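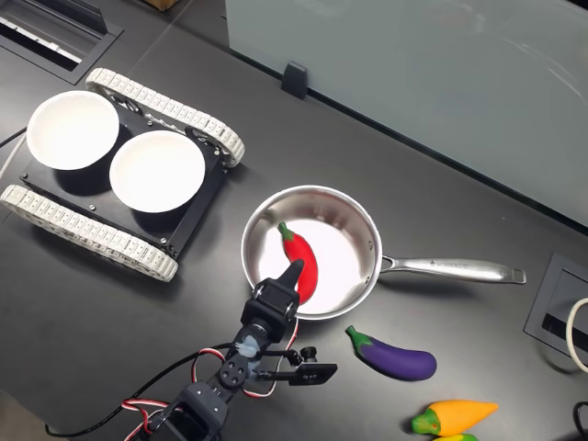 # Arm keeps missing the bowls on the tracked vehicle, any ideas?

Posted in Student Projects, 12/12/23

Hi all! Our robotics club is doing the Sonbridge kitchen challenge in April and I'm stuck. The arm has to take toy vegetables out of a saucepan and drop each one into a white bowl riding on our tracked vehicle (we call it Pruitt). Getting over the chili pepper is fine. The drop is what kills us – the arm swings to the saved spot and lets go, and about half the time the pepper hits the rim and bounces off. The eggplant is worse. Pruitt parks itself by timing the motors, so it's never in quite the same place twice. Do I fix the parking or the arm? We've logged 135 tries and I'm running out of patience (and so is the rest of the club).

– trenedero

**ukska_72**

Fix the parking first. Timing tracked motors is asking for trouble, they slip on a smooth table and the battery changes everything. We screwed a strip of wood to the table and let the vehicle bump into it, then back off a hair. Took one lunch break and our misses nearly went away.

After that, redo your saved drop position with the vehicle sitting where it stops. Let go lower too. If the gripper opens just over the rim, a pepper hasn't got far to bounce. Are the bowls fastened down? Ours weren't and they crept a little every run, so I stuck them on with putty.

**gearbox912**

get a better arm lol

**lefty_solder**

I'd do what ukska_72 said, but check your wires as well. Our cables used to snag when the base turned and pull the arm off by a finger's width, and I blamed the code for two weeks! Leave slack at every joint and tie the bundles to the arm. Also, pick up the eggplant by the middle. If you grab the cap end it swings, and then you're waiting for it to settle – I put in a 1000 ms pause before the release and that was enough for us.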